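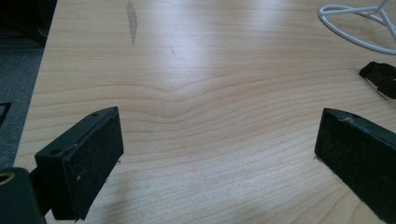 Pale grain on a wooden tabletop

The supper club is coming back in July, and I can't tell you how pleased I am to be typing that! We took a long break after the winter, longer than any of us meant to, and I've had so many kind notes asking when we'd be cooking again that I've stopped pretending I'll answer every one. Consider this your answer, with my love.

We'll be at Kemeys again, in the big back room, with space for 16 of you. Rhodri Watkins is doing the lamb (slowly, and with a great deal of opinion about it), and Lleucu Pugh has promised her leek tart for those of you who don't eat meat. Last time the tart went before the lamb did, so she's making two. Doors open at 5, and we'll sit down once everybody has a drink and has found somewhere to put their coat.

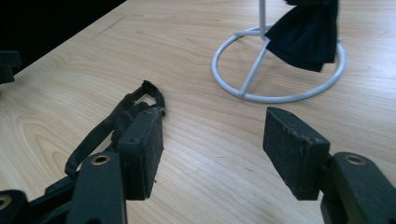 I've been asked about bringing a dish, and yes, please do, if you feel like it. Puddings are always the gap. Someone brought a plum cake from Ollham last fall that I still think about – if that was you, please write to me, I never got your name or the recipe.

Seats go to whoever replies first, so just hit reply with your name and anything you can't eat. Children are very welcome, and so are mothers-in-law. If you need a ride from the station, say so and I'll sort it out with Rhodri, who has the bigger car.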